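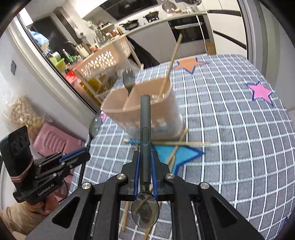 Mar 25, 2022

Spent the best part of the morning on cutlery. I would like that recorded somewhere, and it may as well be here.

It began with the soup. Raghda Hamdan came over last night for lentil soup and the kind of talk you have with somebody who has known you since your bad haircut, and when I reached into the holder for a spoon I got a chopstick. Reached again, chopstick. She watched me do this with great patience and then asked if I was planning to eat the lentils one at a time. I said I had a system. She said she could see that.

So this morning, coffee in hand, I turned the holder out on the table. I'd been meaning to do it since we moved to Poltville, and that was in November. The divider is there for a reason: spoons on one side, chopsticks on the other. It's about as hard as the game you give a toddler with the square block and the round block. And yet things drift. I put them away right, I'm almost sure I do, and by the end of the week they've mingled.

The chopsticks are the worst of it. A spoon is a complete object. You can lose one and the rest carry on. Lose one chopstick and you've got two problems, the missing one and the widow. I own 13 chopsticks. I counted twice because I didn't like the answer. We bought them in a big packet when we still lived over the bakery in Flonditon, and the packet said 32, so somewhere between there and here 19 chopsticks have gone off to seek their fortune. I know where one is, it's holding up the basil. Another stirred paint and was never forgiven. The rest I can't account for. I refuse to believe we ate them.

Malou came down while I was laying them out and rolling them against each other to see which were the same length. She stood there in her socks for a while.

"Are you matching them?"

I said they ought to be in pairs.

"They're all the same," she said, and took one to scratch her back with. Twelve, then, which at least is even. I didn't thank her.

They are not all the same, by the way. A couple have gone dark at the tips from being used to fish toast out of the toaster (me), and at least one has been chewed (not me). If you hold them up together in the light you can tell which ones have been through the dishwasher and which ones were washed by hand by somebody with principles. I wouldn't say any two of them are a true pair any longer. They're more like people who have ended up sitting together on a bus.

Then the spoons. The soup spoons are fine. The gray one came from Malou's mother, old Mrs. Bergmann, along with a gravy boat and a number of opinions on how to use it, and it has never matched anything. It's a good spoon though. It's got a nice long narrow handle and it's the one I look for if I'm eating standing up. Malou claims it makes yogurt taste of pennies. I've eaten yogurt with it for years and have never noticed, but then I wouldn't, would I, if that's what I think yogurt tastes like.

I washed the holder itself too, which was a mistake, in the sense that now I know what was in the bottom of it. You think of a thing that only ever holds clean cutlery as being clean. It had a sort of tea in it. There was also a rubber band and the little twist tie off a bag of bread. I scrubbed it out with the bottle brush and stood it upside down on the drainer and felt like a surgeon.

While it dried I wiped down the tablecloth, the one with the stars. I have come around on the tablecloth. When Malou brought it home from Doolan's closing sale I said it looked like a first-grade classroom, and she said yes, wasn't it cheerful, and that was the end of the discussion. The gray hides a lot. The grid turns out to be handy for lining things up, if you're the sort of person who finds himself lining up chopsticks before ten in the morning. The orange star is where my mug usually ends up. I've been putting the butter dish on it.

Having got that far I caught sight of the kitchen through the sliding door and had a dangerous thought, that I might do the cart next. The white one on wheels, with the oil and all the packets on it. We bought it so that things would be easy to move. It has been moved once, by accident, when I leaned on it to tie my shoe, and I went with it as far as the counter. I got as far as picking up the oil and seeing the circle underneath. I put the oil back down on the circle. It fit perfectly. Some jobs are telling you something.

I did straighten the condiments. There's a row of them on the counter and I put them in order of height, then in order of how often we use them, then back how they were, as Malou can only find the vinegar if it's where the vinegar goes.

Lunch was noodles, naturally. I set out the chopsticks, matched as well as I could match them, and Malou ate hers with a fork. Said it was nearer. I asked nearer than what, they were right by her hand. She said nearer in spirit.

Phoned Raghda in the afternoon to let her know the situation had been dealt with and she could come and have soup any time with the correct equipment. She asked what I'd done with my day otherwise. I said there'd been a lot to it. She said she'd seen good chopsticks at Millance, the lacquered kind, in a box, and did I want her to pick up a set? I said we had plenty. Then I lay on the couch and thought about how a new set would all be the same length, and called her back, and she already had them in her basket.

This brings up the question of where they'd go. The right side of the holder is as full as I want it. I could retire the old ones, but the basil has grown, and the tomatoes will want something to lean on by summer, so they'd better stay in the house, and if they stay in the house they'll end up back in the holder, I know they will. Malou suggests a second holder. I've seen how that goes. It's how her mother got three gravy boats.

Supper was the rest of the lentils. I went to the holder without looking, to test it, left side, and got a spoon first time. Very satisfying. Did it again just for the pleasure, put it back, and dropped it in with the chopsticks.

Need: dish soap, rubber gloves, stamps. Ask R. for the receipt.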